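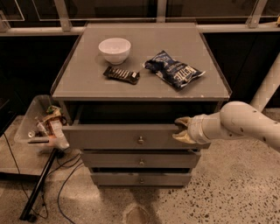 Chips, chocolat, un bol : on a le minimum vital.

Cherche joueurs et joueuses pour ma table de jeu du samedi... non, pas forcément du samedi, on verra ensemble !

Bon, je me lance. Ça fait des mois que je dis à tout le monde que je vais monter une campagne de jeu de rôle, et mes proches en ont marre de m'entendre en parler sans rien faire. Donc voilà : je cherche 4 personnes pour jouer à Tsoukalas, un jeu de rôle médiéval un peu tordu que j'ai découvert chez un bouquiniste (le livre de base fait presque 500 pages, ne fuyez pas, c'est moi qui les ai lues) et dont je suis tombé complètement amoureux.

Moi c'est Fouad Hakim, je joue depuis le collège, j'ai arrêté pendant mes études, j'ai repris à la naissance de ma fille, ce qui était un choix de calendrier discutable. Je serai le meneur. J'écris mes scénarios à la main dans des cahiers que je suis seul à pouvoir relire, et encore, pas toujours.

De quoi ça parle

L'histoire se passe à Pretetti, une ville portuaire où les morts ont le droit de vote. Vos personnages travaillent pour un notaire véreux qui rachète les voix des défunts avant les élections. Il y aura de l'enquête, des négociations, une ou deux bagarres quand même, et un fantôme que j'adore et que vous allez détester. J'ai prévu 8 séances, mais je me connais, si le groupe part explorer une taverne que j'ai inventée en trente secondes, je ne vais pas vous arrêter !
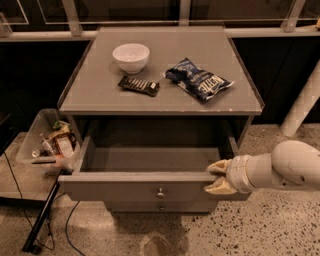 Le ton est plutôt drôle, avec des moments plus sombres vers la fin. On se mettra d'accord dès la première séance sur les sujets que personne n'a envie de voir débarquer à table, j'y tiens. J'ai quitté un groupe il y a quelques années à cause de ça, je n'ai pas envie de revivre la même chose, ni de le faire vivre à quelqu'un.

Qui je cherche

Des débutants, des vieux de la vieille, peu importe. Si vous n'avez jamais lancé un dé à plus de six faces de votre vie, venez, je vous en prête (j'en ai beaucoup trop, ma femme a une opinion là-dessus). Les règles s'expliquent en 15 minutes, le reste s'apprend en jouant. Ce que je demande surtout, c'est de prévenir quand on ne peut pas venir. Une campagne, ça meurt d'absences, et j'en ai déjà enterré deux comme ça, dont une magnifique, sur Eltov, avec des pirates des glaces... bref, je ne m'en suis pas remis.

Il faut aussi être majeur, on finit tard. Et supporter un meneur qui fait des voix. Je les fais mal, mais je les fais toutes.

En pratique

On joue chez moi, au deuxième étage sans ascenseur, à cinq minutes à pied du tram. Une séance toutes les deux semaines, en soirée, de 20 h à minuit environ, à une date qu'on choisira selon les disponibilités de chacun.

C'est gratuit, évidemment. Chacun apporte un truc à grignoter ou à boire, et je fais une soupe quand il commence à faire froid. Dites-moi si vous avez des allergies. Il y a une chatte dans l'appartement, elle s'appelle Brura et elle s'assoit sur les plans. On fait avec.

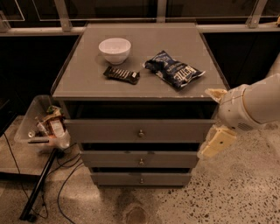 Comment me répondre

Écrivez-moi par le formulaire de contact du blog, avec :
- votre prénom et vos soirs libres
- ce que vous avez déjà joué (ou « rien du tout », c'est une excellente réponse)
- un personnage de film, de livre ou de série que vous auriez aimé incarner
- ce qui vous ferait quitter une table

Pas besoin d'un roman, trois lignes me vont très bien. Je réponds à tout le monde, parfois à deux heures du matin, ne vous inquiétez pas si le message arrive à une heure bizarre.

J'aimerais boucler le groupe assez vite, pour qu'on ait le temps de boire un verre tous ensemble avant de commencer. Je trouve ça important de se voir une fois sans les dés, juste pour discuter. Si à la fin de la soirée vous vous dites que ce n'est pas pour vous, aucun souci, vous me le dites et je ne boude pas (ou alors très peu).

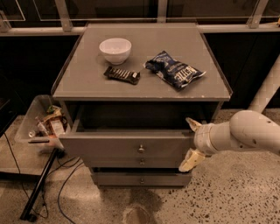
Et si vous lisez cette annonce alors que la table est déjà complète, écrivez quand même ! Je garde une liste pour les remplacements, et je pense lancer une deuxième histoire en février, plus courte, dans un phare, avec des personnages tout prêts. Celle-là, je l'ai presque entièrement écrite. Il me manque la fin, le milieu, et le nom du phare.

Les couples et les colocs sont les bienvenus, mais je préfère que chacun m'écrive de son côté, ça m'aide à imaginer les personnages.

À très vite j'espère,

Fouad

Annonce publiée le 1er septembre 2019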